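Folding shirts on the bed - am I the only one?
Laundry and Linen board, Yaman Home Forums

yaman_verandah
Tuesday, August 30, 2022

Hello all, long-time reader and I finally have something to ask. I gave up on the ironing board in February (it pinched my thumb once too often) and I've been folding everything on the spare mattress ever since. I love it! There's room for a whole shirt with the sleeves out, and I don't have to bend over a little table. The trouble is my shirts still come out with a crooked front, and I can't work out whether it's me or the soft surface.

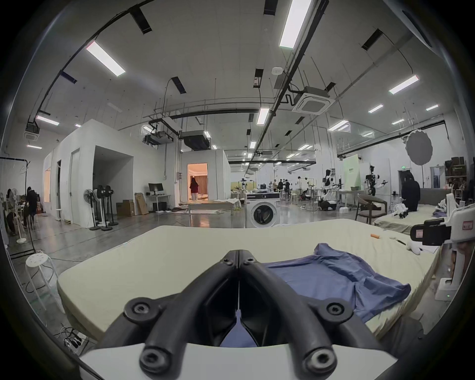 Blue shirt on the mattress, before any folding.

I do the shoulders first, then the sleeves, then bring the bottom up. My mum did it the other way about and hers always looked like they'd come from a shop.

peven13
Welcome! I'm a bed folder too, and I'd say the surface is fine as long as you pull the shirt straight before you start. Take hold of one end, have a second person steady the other if there's anyone about, and give it a gentle stretch so the seams lie where they ought to.
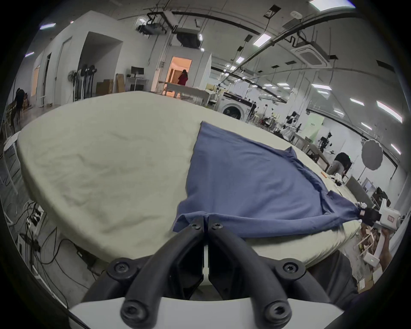

Once the side seams are sorted, the rest goes quickly. I also run my palm from the collar down to the hem, which does a lot of what an iron would do for a work shirt, at least to my eye. I've done this with my school uniforms, my husband's work gear and now the grandkids' things, and I'd guess I'm well past 1,000 shirts.

skelel_linen
Sorry, but I have to disagree with Peven a little. A mattress gives under your hands, so you press down on one side and the other side creeps up. A fitted sheet makes it worse, as it wrinkles along with the shirt. I'd put a folded wool blanket down, or just use the kitchen table. And please clear the bits and bobs off the bed first! I once folded a pen into a white blouse and I'm still cross.
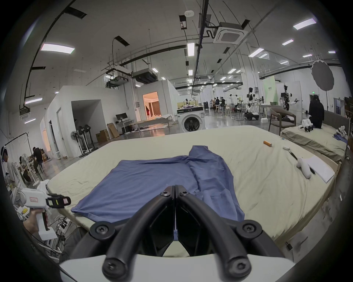 Photo: yaman_verandah

Look at how the shirt bunches on the right side there, and the sheet has gone into long creases on that side as well. Smooth the sheet, then smooth the shirt, in that order.

peven13
Fair point about the sheet, I'll give you that one. But a kitchen table? Mine has jam on it from breakfast to bedtime, and I'd be washing the lot again.

fedora_and_socks
Can I put in a word for not laying it flat at all? I lift the shirt by one end, let the rest hang down onto the bed, and lower it slowly so it settles by itself. It takes me 3 goes on a bad day, but the creases are far fewer.
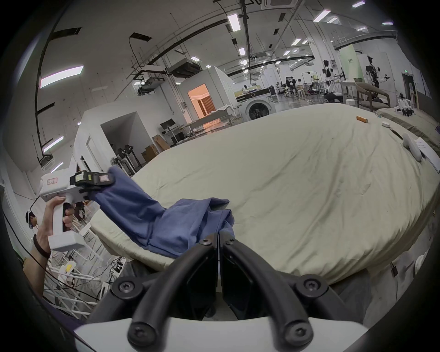 The lowering is the part people rush. Keep your hand up until the bottom edge is lying how you want it, then walk your hand back and let the cloth follow. My other habit is to stop after 4 shirts and put them away, or the pile leans over and I have to start again.

skelel_linen
I tried that with a king-size sheet once and ended up wearing it. For shirts, though, I can see the sense in it.

yaman_verandah
Thank you all, what a lovely lot of replies to come home to. I'm going to smooth the sheet first and try Fedora's lowering method on the next load, and I might even dig out a wool blanket (sorry Peven, I'm keeping an open mind). Does anyone button the collar before folding, or only the top one and the middle one?

peven13
Top, middle and bottom for me. The collar buttons only if it's going in a suitcase.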